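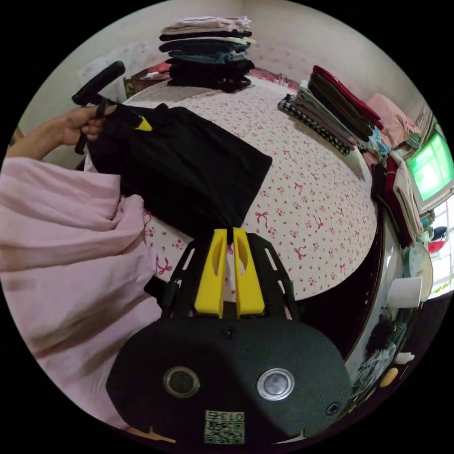
Annelies Dierckx
Consumer Reporter

Clothing maker Peeters says its new black clothes will hold their color through years of home washing. The company has a number to back that up, and the number deserves a closer look before anyone pays extra.

The line went on sale in June in the company's own stores and through the shopping app Ridby. Each piece is treated with a finish called Tarnex, and each costs more than the same cut without it. The hang tag reads "Black that stays black." The smaller print on the back says "when cared for as directed," and the directions run to most of a page on the company's website. They call for cold water, a short cycle, a liquid detergent without brighteners, and no dryer.

Anyone who has owned a black T-shirt will know that list. It is close to the advice printed on care labels for years, and dark clothes washed that way tend to fade slowly with or without a special finish.

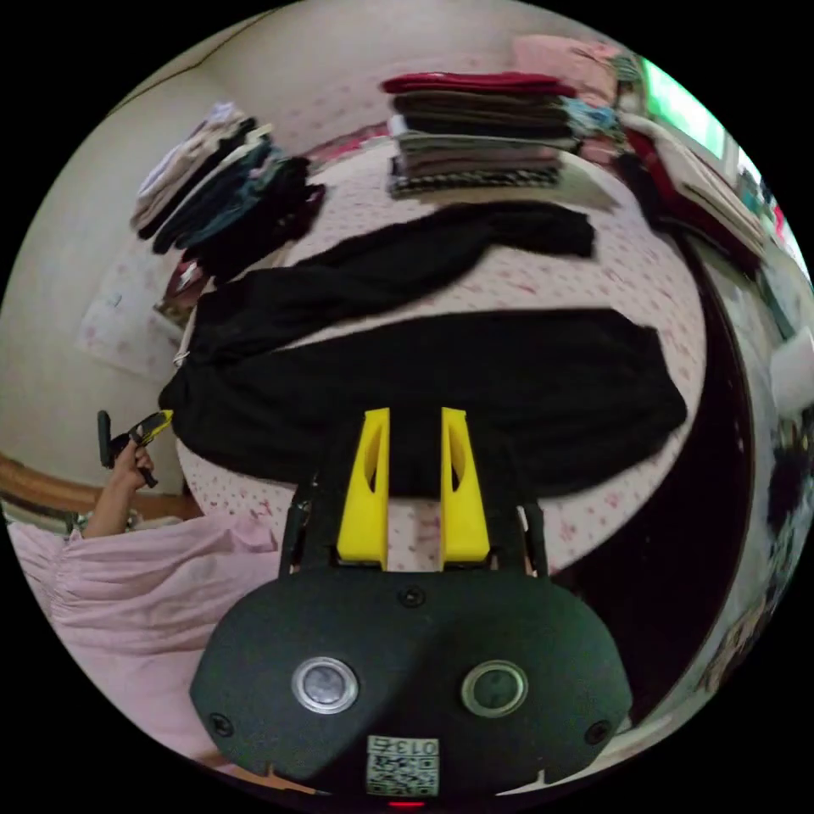

Black clothing laid out on a bed.

Peeters points to a survey of 1,724 customers, in which 83 percent said their Tarnex clothes looked "as good as new." The survey was sent out by Ridby, which sells the clothes. Customers answered it 2 months after buying. The form did not ask how many times an item had been washed, and it offered a discount code to people who finished it.

Asked whether people who had returned their clothes were included, a Peeters spokesperson said the survey went to "active owners." That would leave out some of the shoppers with the most to complain about.

Mieke Van Loon runs a dry cleaning and repair shop in Utel and has handled several pieces from the line. She does not think the finish is a fraud. She just hasn't seen what she would need to see.

"Give me the same shirt with it and without it, wash them together all winter, and put them by the window," she said. "Then I'll tell you if one is blacker. A person looking at one shirt in the bedroom at night can't tell you anything."

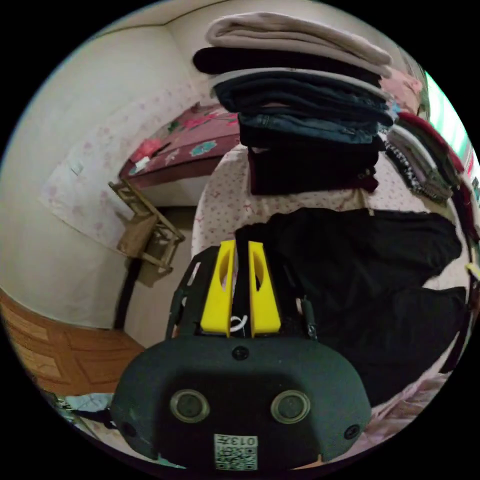
Fading can be easier to judge when dark fabric is next to a pale sheet.

Peeters says that kind of side-by-side test has been done in a lab. It declined to share the report, name the lab, or say how many washes were involved. A summary sent to this reporter is 2 pages long, and much of it is about how the finish feels on the skin.

There is also the matter of wear. Washing takes color out of cloth, but so do sunlight, sweat, and rubbing at the cuffs, collar and pockets. The summary has nothing on any of those. 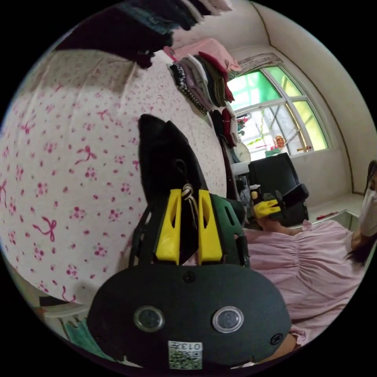

The company does offer a refund if a piece fades in the first year. To claim it, a buyer needs the original receipt, the hang tag, and a signed statement that every wash followed the directions. Few people save a hang tag for a year, and it is hard to see how anyone would prove the rest. The spokesperson would not say how many refunds have been paid.

Ridby, for its part, has moved the survey figure to the top of its product page. The care directions are still at the bottom, behind a link marked "More."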